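The table, three months in

Jun 22, 2020

I promised a proper update on the table back when it arrived, and then April happened and everybody was stuck at home and the table got used for every single thing a table can be used for. Breakfast, tax, sourdough (yes, me too), a jigsaw that took over one end for weeks. So it's had a decent workout, and a few of you have emailed asking whether I'd buy it again. Long answer coming up!

For anyone new, this is the pale one I got from Wukuver to replace the old dark monster from my nan's place. I loved the monster but it swallowed all the light in the room, and you could never tell if it was clean. I paid $300 for the new one in the end, plus $37 to have it dropped at the door, and then I put it together myself on the lounge room floor with the wrong size Allen key. Took me a whole Saturday arvo. I'd set aside an hour.

The reason I chose it over the Lavow one (which was $173 and a perfectly sensible table) was the grain. I know that's a silly thing to spend extra on. But the Lavow was so plain it could have been a whiteboard, and I sit at this thing for hours a day, so I wanted something to look at. I get big long sweeps across it, and stretched-out ovals, and one little diamond-shaped knot that I've become weirdly fond of.

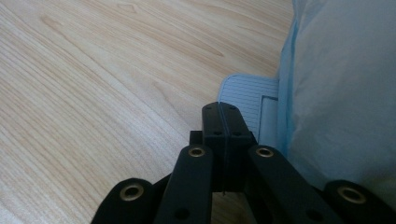

The diamond knot, up near the top. My favourite bit of the whole table.

My sister-in-law asked me straight out if it was real timber and I had to say I didn't know. The listing said "wood finish", which could mean anything, and the sticker underneath was in the world's smallest print. Depending on the light it goes from honey to something closer to pink, and on a grey day it looks nearly cream. I've stopped caring, to be fair. It feels nice under your hands and it hasn't swelled or bubbled, even at the end where the kettle used to live.

What I do care about is marks, and I've been a bit obsessive. For the first couple of weeks I had placemats, coasters under the placemats, and a towel under the jigsaw. Then I relaxed, as you do, and someone (me) put a hot mug down and left a cloudy ring. I tried the mayonnaise trick that everyone's aunty swears by, and all I got was a table that smelt like a sandwich. A warm damp cloth and a lot of gentle rubbing over a few nights got rid of it in the end, or else it faded by itself while I was busy rubbing. Hard to say!

After that I bought a bottle of the Matubbar surface cream, $95 for the big one, and before you gasp, I split it with two neighbours. You put on the tiniest bit with a soft cloth, go along with the grain, leave it while you have a cuppa, then buff it off. I'd read that you should do it monthly. I've done it twice. It leaves things a touch smoother and it smells of oranges, so I'm counting that as a win.
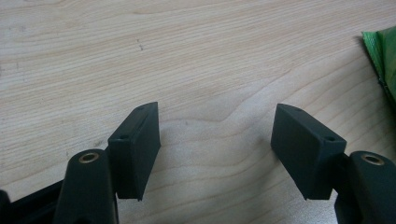 The daily wipe-down is the bigger job with a pale surface, and it's the part I hadn't thought through. Crumbs, pepper, pencil shavings, those little black bits that come off the toast – everything shows. On the old table you could ignore breakfast until dinner time. On this one I'm there with a cloth before I've finished my coffee. I started out using the spray from under the sink, but it left streaks when the sun came in low, so now it's plain water with a drop of dish soap, wrung out hard, and a dry tea towel straight after. Microfibre works too, but mine were all grotty from the car.

The other thing is chairs. I kept the old dark ones because I couldn't face spending more money, and I was sure they'd look wrong. They look fine. A bit mismatched, sort of like a café that can't afford new chairs. I've been eyeing off the Lisero bench for the window side, though it's been out of stock every time I look, and I'm not convinced I want to spend my dinners sitting on something without a back.

So would I buy it again? Yep. I'd measure the doorway first next time (that's a whole other post, and there's still a scrape in the hallway paint), and I'd get the right Allen key. If anyone has one of those benches and can tell me whether your back hates it after an hour, leave me a comment, because they've just emailed to say it's in stock again.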